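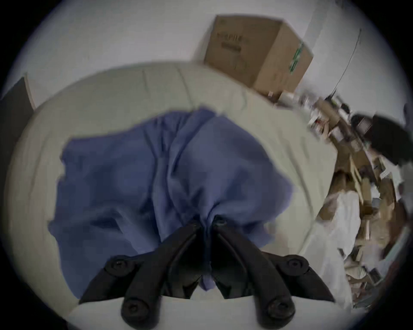

Homa 家居整理服务招聘叠衣与铺床整理员(兼职/全职)

发布日期:2022年8月10日 星期三
工作地点:Poltemgate 及 Vidov 两个片区
招聘人数:5人

一、岗位情况

Homa 为家庭客户和短租房提供上门整理服务。本次招聘的岗位主要负责卧室部分,包括衣物和毛巾的折叠归类、床单更换、衣柜和抽屉的整理。厨房和卫生间的清洁由另一组人员负责,不在本岗位范围内。

Poltemgate 片区以短租公寓为主,房间不大,退房和入住之间的间隔较短,对速度有要求。Vidov 片区多是有孩子的家庭,每次上门时间较长,衣物种类杂,要按家庭成员分开放。应聘时请注明希望去哪个片区,两边都可以的也请写明。

二、工作内容

1. 到达后先与客户确认当天要整理的房间和柜子。客户没有交代的柜门和抽屉不要打开。
2. 把洗好晾干的衣物集中放到床上,按上衣、裤子、毛巾、床品分堆,再逐件抖开、抚平、折叠。
3. 上衣按公司统一的折法折成长方形,领口朝外。毛巾对折后再折三折,开口朝里。
4. 更换床单、被套和枕套。床单四角要包紧,床面不能有明显褶皱。
5. 发现衣物有破损、掉扣、污渍没有洗净的,单独放在一边,写在当日的整理单上,由客户决定怎么处理。
6. 离开前拍照存档,照片只上传到公司系统,不得保存在个人手机里。

衣物没有干透的不要折,挂起来并告诉客户。羊毛、真丝和带亮片的衣服一律挂放。客户有自己的折法时,按客户的来。

三、应聘条件

年满十八周岁,可以合法工作。
能够站立工作数小时,能独自抬起双人床垫的一角。
能用中文或英语与客户进行日常沟通。
对洗衣粉、柔顺剂和棉尘没有严重过敏。
不怕猫狗。Vidov 片区大约一半的客户家里有宠物。

有酒店客房、洗衣房或家政工作经验的优先。没有经验也可以报名,试工合格即可录用。学历不限。

四、时间与待遇

兼职每周不少于2个班次,班次分上午和下午,可以提前一周选班。全职每周休息两天,休息日轮流安排,周末上班的次数会比平日多一些,请考虑好再报名。

试工为一个上午,试工当天发放200元补贴,不论最后是否录用。正式上岗后按班次计薪,每月结算一次,具体标准在面谈时说明。两个片区之间往返的交通费凭票报销,从家到第一位客户处的交通费不报销。

工作服、围裙和鞋套由公司提供。工作服自己清洗,离职时归还。

五、培训

录用后参加两天培训,地点在 Talukder 大楼697室,培训期间正常计薪。第一天由 Nazma Rathnayake 讲折叠和分类,现场用旧衣服和旧毛巾练习;第二天由 Damián Fuentealba 带领练习铺床和换被套,下午跟随老员工上门一次。培训室有床和衣柜,不需要自带物品,请穿方便弯腰的裤子和软底鞋,指甲剪短,不戴戒指和手链,以免勾坏衣物。

培训结束后有一次简单的考核,内容是在规定时间内折完一筐混放的衣物并铺好一张双人床。没有通过的可以再考一次。六月份入职的那一批已经全部上岗,本次培训人数较少,每个人练习的时间会多一些。

六、报名方式

请将以下内容发到公司网站的招聘信箱,标题写“整理员+姓名+片区”:

姓名和联系电话
可以上班的日期和时段
过去的工作经历,几句话即可
是否持有驾照(不是必须条件)

简历格式不限,不需要附照片。也可以在工作日下午直接到697室填写报名表,找 Dilani Wanigasekara 领取。

收到报名后,由 Anoma Kodikara 电话联系,安排面谈和试工。面谈时间大概半小时,请带身份证件原件。试工在培训室进行,不去客户家。

七、其他说明

公司不收取报名费、培训费和服装押金。如有人以 Homa 名义收费,请不要付款,并与我们联系。

上门工作前需要签署保密协议,内容包括不得谈论客户的家庭情况和物品。协议文本可以在面谈时先看,带回去考虑后再签也可以。

夫妻或朋友一起报名的,可以申请分在同一片区,但不保证排在同一班次。

对岗位有疑问的,请在报名邮件中一并写明,由人事负责人 Darlene MacLeod 统一回复。招满为止。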